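Household Skills 2 – handout, week on plates and table linen
Notes: Areti Kalogeropoulos
Room 208, bring an apron

Carrying on from last time. We got as far as scraping and sorting, then ran out of time, so the first part of this is catch-up.

Before you stack
Scrape first. Rinse if there is egg or anything starchy. Then look at the plate under the light, tilt it, look again. Most people skip the tilt. You miss the grease film that way.

Same size with same size. Big ones at the bottom, if you must mix. Bowls never go in a plate pile, I've seen it done and it ends with a chip.

Put something soft under the stack. Cloth, folded towel, a place mat with some give in it. Hard counter plus a heavy stack = chipped foot rings (the foot ring is the rough unglazed circle underneath, see the vocabulary at the end). Smooth the cloth flat, a fold makes the whole pile lean.

Decorated plates – a word on decals. The printed fruit and flower kind sits on top of the glaze or under it. Run a fingertip over the edge of the print. If you can feel a step it is probably on top, and that sort wears. No scouring pads on it, no bleach soak, go easy with the dishwasher. Under the glaze feels smooth, and is much tougher.

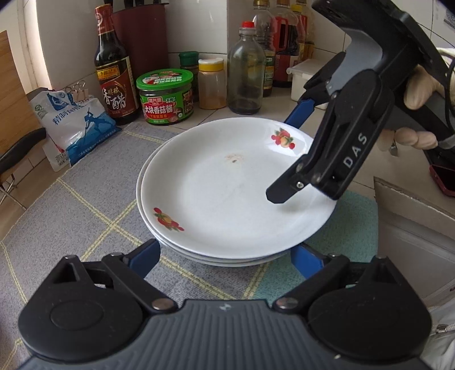

Fig. 1. Three white plates stacked on a woven cloth. Note the stain and gray scuffs on the top one.

Marks: what are you looking at?
Two kinds to tell apart, and they get treated diffrently.

Stain – brown or yellow, often a small patch, sometimes with a darker speck. Could be tea, burnt-on sauce, rust. Try dish soap and warm water. Then a paste of baking soda, soft cloth, small circles, a minute or two. Still there? Leave the paste on while you do the rest of the pile. If it is down in a crack in the glaze it will not come out and you should stop rubbing.

Scuff – gray, thin, looks like pencil. Usually metal left behind by knives and forks. Soap does nothing much. Baking soda paste again, or a mild cream cleaner, light pressure. Real scratches catch on a fingernail, metal marks don't. Do the fingernail test before you write "scratched" on your sheet, several of you got this wrong in March.

Keep both treatments off the decal. Work up to the print and stop.

Lifting a stack
Both hands, low on the pile, one each side, fingers under the bottom plate. Not by the top rim. Elbows in. Small stacks, more trips. Tarmo Pärn's group will demonstrate at the start of next class, so please be on time for once.

To do
Pick a plate at home with a mark on it. Write down: kind of mark, where on the plate, what you tried first, what you tried second, result. Half a page is plenty. Hand it to me or to Hajar Sqalli.

Vocab: rim, well (the flat middle part), foot ring, glaze, decal, crazing. Crazing we have'nt covered, next time.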